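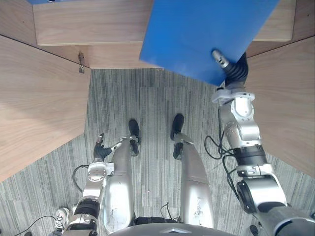

Calloway library reopens its downstairs, and I got there early

I was third in line when the Calloway branch library unlocked its lower level on Wednesday, and I'd have been first if I hadn't stopped for a bagel. The downstairs has been shut since a pipe let go over the winter, and I've missed it more than I expected to. It's where the mysteries live!

The short version is that everything is back except the big atlases, which are still over at the Flanham branch drying out or being rebound or whatever it is you do to a soggy atlas. The desk told me 271 books couldn't be saved. Most were cookbooks and travel guides on the bottom shelves, and a good many of those were old enough that nobody had checked them out in years (I did feel a pang about the pie book, though). Another 1,403 were boxed up, stored upstairs by the restrooms, and have now been carried back down and put in order.

A few things have moved. Large print is now right by the elevator, where it should have been all along if you ask me. Mysteries have gone to the far wall, and the kids' corner has swapped places with the magazines, so if you walk in on autopilot like I did you'll end up in a beanbag. There are 4 study tables where there used to be 2, each with its own outlets, and they were all taken by lunchtime.

The new hours are the part people kept asking about in line. The lower level closes at 6 p.m. on weekdays for now, an hour before the rest of the building, and that's going to be a squeeze for anybody coming straight from work on the Privport side of town. I asked whether it would change and was told they'll look at it again in July. Upstairs hours stay the same.

Fines on anything that came due while the floor was closed have been wiped — you don't need to call or fill out a form. If you've still got one of the downstairs books at home, bring it to either branch. The outside drop box works too, but it's small and it was stuffed full when I walked by.

I came home with two paperbacks and a jigsaw puzzle of a lighthouse. The puzzle swap shelf is back as well, next to the stairs, and it could use some more 500-piece ones.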